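The Spring They Automated Us

For sixteen years I answered the telephone at Erkico, which made kettle lids and pot handles and the little feet that keep a toaster from sliding, and when the machines came in that March I was asked to keep on answering it, only from home, and only for the questions the system couldn't sort out by itself. I said yes before I had thought about what the word home would mean, because mine had my mother-in-law in it, and the grandchildren after three, and a dinner table that was never clear for longer than it took to wipe it.

The system was called Grilov, and I will say for it that it was polite. It took the orders and read back the part numbers, and if a customer coughed it waited. At the plant in Stockdale it also told the arms what to pick up and where to put it down, and the women from the packing line (I had eaten lunch with those women for most of my grown life) were moved over to what the company called teaching. They were sent home too, the ones who wanted it, with grippers they held in their own hands, and they were paid to go about picking up cups and spoons so that the arms could learn how a person does it.

You never heard such laughing as the first week. One of them rang me up to say she had been setting a table since she was five and had just been marked down for doing it too fast. Another had moved the same spoon 897 times by her own tally, and she wanted to know whether I could put her through to the spoon's union. I put her on hold for a little while, for old times' sake, and we both enjoyed that.

After a month or so the laughing thinned out, and what came in its place was harder to name. They had always worked elbow to elbow, you see. If your hands were slow one morning, the hands next to you went a bit quicker and the boxes got filled all the same. Now each of them was alone with her own dishes, and the number at the end of the day was hers and no one else's.

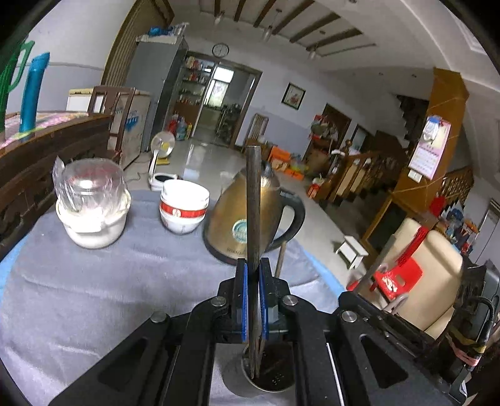 Fiction | By a contributor to the Ullmont Reader | 11 Jun 2026

So they started calling me. The calls came in on the customer line, which they weren't supposed to, and Grilov would listen to a minute of somebody's bad knee or somebody's daughter's wedding and decide, quite rightly, that it couldn't sort this out by itself. Then my phone would ring. I got to know their kitchens by ear, the lids and the drawers and the clock that one of them kept too near the stove.

The company noticed by the end of the quarter, of course. A young man wrote to say that I had taken nearly 2,640 minutes of calls that had not led to an order, and he asked very kindly what they had been about. I sat over that letter through two cups of tea. I could have told him about the knee. In the end I wrote back that they were questions about handling, and that I expected more of them.

He raised my hours. The phone was ringing again before I had put the letter away, and I pulled out my chair and said, "Erkico, good morning, how are your hands today?"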